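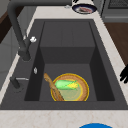 December, nixtamal notes, batch 8

Aim: settle the lime level for the Maurya white dent before the new sacks come in. Batches 5 through 7 were cooked at the old level and the hulls came away unevenly. Germ end fine, crown end still tight on a fair share of kernels after the full steep.

Setup

Corn: 1,000 g dry, Maurya white dent, picked over by hand. Broken kernels out, since they go to mush first and cloud the liquor. Moisture on the Evex meter not recorded. The battery cover is missing again and I don't trust a reading taken while holding it shut.

Lime: food-grade calcium hydroxide, 1 percent of dry corn weight, so 10 g. Slurried in a cup of cold water before it went into the pot. Dumping it in dry gave lumps in batch 6.

Water: 3 liters, tap, filtered.

Pot: the tall stainless one. No aluminum anywhere near this, the lime attacks it.

Cook

8:10 a.m. Cold start, everything in together. Lid on, burner at medium.

8:32 a.m. Bare simmer, 22 minutes from cold. Hulls already yellow, which is the normal reaction and says little about doneness. Burner down to low.

Stirred every ten minutes, scraping the bottom. Slight sticking at the second stir, none after that.

9:15 a.m. First kernel pulled and cut across. Thin soaked ring, chalky white center taking up most of the section. Hull slid when rubbed hard under water.

9:30 a.m. Second kernel. Ring wider, center still raw and firm under the tooth. Heat off. This is where I want it for masa; for pozole it would need a good deal longer.

Left in the pot with the lid on to steep overnight.

Steep and rinse

Next morning, 7:45 a.m. Liquor cloudy yellow, slippery, strong lime smell. Drained and saved one cup in a labeled jar for the pH strips.

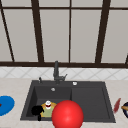

Rinsed in three changes of water, rubbing lightly between the palms. Most of the hull went in the first change. I stopped at three on purpose — batch 7 was rinsed until the water ran clear and the dough had no hold at all. A little hull left on is a help to the texture.

Crown ends clean this time. Tip caps still attached on nearly all kernels, no attempt made to remove them.

Drained weight not taken. The Trarkis scale was in use for the flour order and I didn't want to leave the corn sitting. Do it next time, before grinding.

Grind

Hand mill, plates at the tight setting plus a quarter turn back. First pass coarse, second pass acceptable. Added 247 g water in small amounts over the second pass. The plates warm up if fed dry and the dough picks up a cooked edge.

Press test: ball flattened between plastic, edges cracked slightly. Worked in a spoonful more water, rested the dough under a damp cloth, pressed again. Edges smooth.

Griddle test: six tortillas. Four puffed on the second flip. The two that did not were the first off the griddle, which was probably not up to temperature.

Comments from Chae-won Ban: flavor good, lime noticeable but not soapy. She would go to 0.9 percent. I would rather change the steep before the lime so that only one thing moves at a time.

For batch 9

Same corn, same lime, steep cut to eight hours.
Weigh after draining.
Borrow the Gutura probe thermometer and log the pot temperature through the steep — the cooling curve in that pot is a guess so far.
Order pH strips in the high range. The ones in the drawer stop at 10 and the liquor is well past that.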